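Mimlow Tabletop Demonstration Set

Mimlow is a set of recorded household tasks for people who train robot arms to learn by watching. We put it together at Horholm because we kept wanting the same thing for our own work: plain, everyday jobs done by real hands, many times over, with small differences each time. Now other labs can have it too!

What's in the set

You get 1,824 demonstrations across 298 task variations, all done by people at a table and all viewed from a fixed camera. Serving and table-setting tasks make up the largest group, and they're my favorites. Cups, trays and paper doilies sound simple until you ask a policy to work out which cup goes where — and a doily is thin, light and very easy to push out of place.

Each variation comes with a one-line instruction, start and end marks for every step, and a text file listing the objects used. In the cup and doily task, the cups share one shape and color, so a model has to go by position and by what has been done so far.

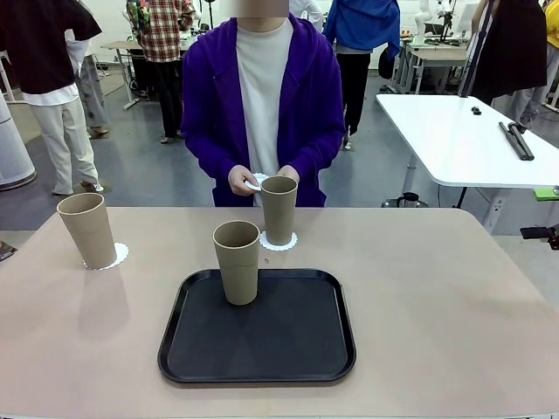
How we use it

We train in two passes. The first pass learns the order of steps from the human demonstrations alone. The second adds a short batch of robot runs to tie those steps to arm motion. With Dramani, our step-labeling tool, you can swap in your own labels before the first pass and keep everything else as it is.

The result we're happiest with came from the Prorden test, where the cups start in layouts the model never saw in training. With the human pass included, the arm needed just 5 robot runs per task to pick up a new layout. We repeated the test over 3,000 trials in September and the gain held up, even with the tray moved.

Getting a copy

The current release is dated February 22, 2024. Write to Bernice Amissah at Horholm for access, and tell her which arm you're running — she keeps the setup notes for each one.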